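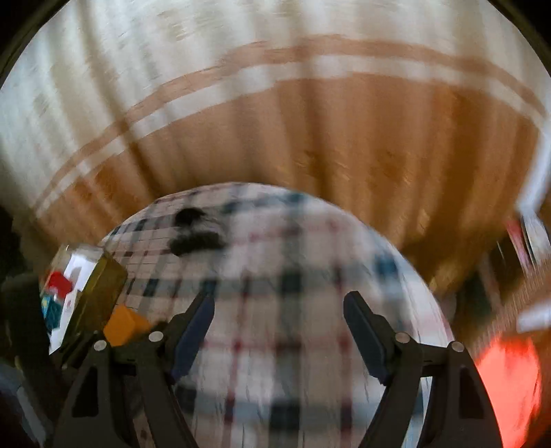 Part-time sewing and alterations assistant

Vilta Home Textiles, Onlow

Vilta makes and repairs curtains, table linens and cushion covers for homes, guest houses and small restaurants. We are looking for a sewing assistant to join our workroom on Velley Street. The job is part time to start, with more hours in the fall when holiday orders come in.

What you will do

Most of the work is hemming and relining curtains. You will also cut and finish tablecloths to order, replace heading tape, unpick old seams and press finished pieces before they are packed. Plaids and stripes make up a good share of our table linens, so you need to be able to match a pattern across a seam. We will show you how we mark and pin ours, but you should have done it before on something.

You will work mainly at a straight-stitch machine. We also have two sergers and a blind hemmer. If you have not used a blind hemmer, we can train you.

Now and then you will answer the phone or help a customer at the counter. Measuring visits are handled by someone else and you will not need to drive.

What we ask for

- At least 2 years of regular sewing, paid or at home
- Able to read a work order and measure to the nearest eighth of an inch
- Able to lift a roll of lining fabric, with help for the heavier ones
- Neat handwriting, as all our tickets are still on paper

A certificate is fine but we do not require one. We care more about the samples.

Hours and pay

Shifts run from 10 a.m. to 3 p.m., 12 shifts a month, set one month ahead. Pay depends on experience and will be discussed at the interview. After the first season you get paid time off and a staff discount on fabric, including remnants.

The workroom is up one flight of stairs and there is no elevator. Street parking is free on the Kolev Avenue side. The bus stops at the corner.

How to apply

Bring or mail a short letter and two sewing samples to the shop. One should be a hem at least 10 inches long with a mitered corner. The other can be anything you like - a lined pouch, a napkin, part of a garment. Please put your name and phone number on each piece. Samples can be picked up again from the counter.

We are taking applications through the end of August and would like the new person to start in September. If we want to meet you, we will call. The interview includes a short paid trial at the machine, so wear something you can sew in and bring your reading glasses if you use them.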